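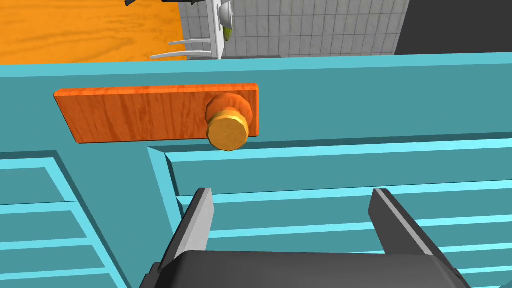 The Amby Folding Game Master Screen

Filed under: At the Table > Screens, Trackers & Trays

I have run games behind cereal boxes, behind a ring binder propped open with a mug, and for one long and sweaty summer behind somebody's framed wedding photo, so believe me when I say I have thought about screens a lot. The Amby is the one we make here at Tahiri and it's the one I use every week, and I'm still a bit giddy about it!

It's a three-panel screen, landscape format, and each panel stands 11 inches tall when it's up. That was a fight in our workshop. Tall screens hide more, but you end up talking to your players like a bank teller, and half the fun of running a game is seeing their faces when the bridge goes out from under them. At 11 inches I can sit in an ordinary kitchen chair and look straight over the top while the dice and the notes stay mine. (If you run your games standing up, as Florencio does, your players may see more than you'd like.)

What's on your side

Every panel has a clear sleeve that takes a standard letter sheet on its side, and the sleeves load from the top. So you aren't stuck with one rule set. I keep the combat tables on the left, names and tavern nonsense in the middle, and whatever the party is about to ruin on the right. The sleeves are matte. We tried glossy ones first and all I could see was my own ceiling lamp.

Under the sleeves runs a shallow ledge, deep enough for a row of index cards or a few minis waiting their turn. It's my favorite part. I used to lose the goblins under the character sheets every single fight, and now they stand there in a line looking ready for trouble.

What's on their side

The players' side has the same sleeves, so you can put up a map, a wanted poster, a list of the gods, or a big note reading PLEASE WRITE DOWN YOUR OWN LOOT. We pack in two printed sets to get you going. One is a street map of Drendville, the sleepy river town from our starter adventure, split across all the panels so it reads as one long view. The other set is plain parchment with a border, and it takes pencil beautifully.

The turn-order clips

These hang over the top edge, name facing both ways, so the whole table can see who's up next. They come blank. Write on them with a wet-erase marker and wipe them with a damp cloth. Please don't use permanent marker, I did it on the first set and my paladin was called Zodell for the rest of the year no matter who was playing him. (He's in the starter adventure now. The name stuck in every sense.)

You slide the clips along as people roll, and if somebody holds their action you tip their clip up on end so it sticks out over the rest. New players get it in one fight, which is lovely, because asking "is it me?" every round is no fun for anybody.

How it holds up

The hinges are bookcloth, glued and then stitched. Florencio Valcárcel worked out the hinge for us after our early ones went soft, and he opened and shut a test screen 1,000 times at his bench while listening to old radio plays. The cloth got fuzzy along the fold and that was all. My own Amby has been in the trunk of my car, in a backpack with a leaky water bottle, and once under a large dog. One corner is a little blunt.

It folds flat with the clips stored inside, and there's an elastic band to keep it shut. It'll slide onto a shelf next to your rulebooks, though it's wider than most of them, so measure first if your shelf is shallow.

In the box

The screen
The Drendville sheets and the parchment sheets
Blank turn-order clips
Elastic band
Starter adventure booklet, "Low Water at Drendville," for a small group and one evening (mine took 3 evenings, they adopted the ferryman)

A few things to know

There are no rules printed on it. The wet-erase marker isn't included. The sleeves are snug, so heavy card stock will need some coaxing, and laminated sheets won't go in at all. If you want a fourth panel, we're working on an add-on that joins with the same hinge, and we hope to have it ready in September. I've been playing with the sample and I now have a whole panel just for weather!

Comments

mossback_dm
Got mine last week and ran the ferry adventure straight out of the box. My lot burned the ferry. Love the clips.

Perrin K.
Does the ledge hold the bigger bases? I've got an ogre that needs somewhere to wait.

Tahiri workshop
Perrin, not well. He'll balance if nobody bumps the table. Mine waits behind the screen next to the pretzels.

quillandbucket
Please do a portrait version too, my table is tiny. Otherwise very happy, and the matte sleeves are so much easier on the eyes than my old screen.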